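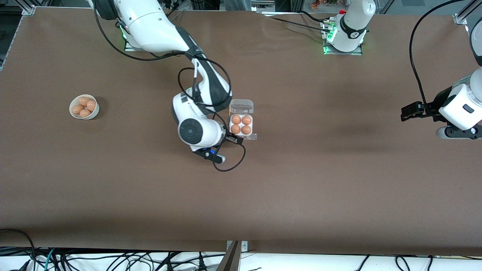

Egg packing with two arms - tips after a bad week

Cracked eggs first. Ours went at the lid stage, not the pick. Right arm let go late, dragged the egg sideways, shell split on the divider. Fix was dull: open fully, wait 200 ms, then lift straight up.

Cable loops. Check these before every run. A slack loop under the wrist will catch a carton lid and take the whole tray with it. Ours did, in January, at cycle 457. Velcro ties at the elbow and again above the wrist, enough slack for a full turn and no more. Dont use zip ties, they bite into the jacket.

Clear cartons slide on brown paper. Dab of museum putty under each corner. Change the paper when egg gets on it - dried yolk is like glue and then it's slippery where you wiped.

Lid flat open before you start. Half open = pinch point for the gripper and for you.

Hands. Keith Harawira got his thumb nipped reaching in to straighten a bowl while the arm was "paused". Paused is not off. Hit the stop, look at the arm, then reach. Park the other arm too, fingers closed, well out to the side.

Grip force: start low, go up in tiny steps. Practice on hard boiled ones.

Raw egg in a finger joint - power down, damp cloth, cotton swab, dry it properly. No spray, ever. Wash your hands afterwards, and the bowl, hot soapy water.

Spare finger pads are in the Trestik drawer. Put the emtpy packet on the hook so it gets reordered.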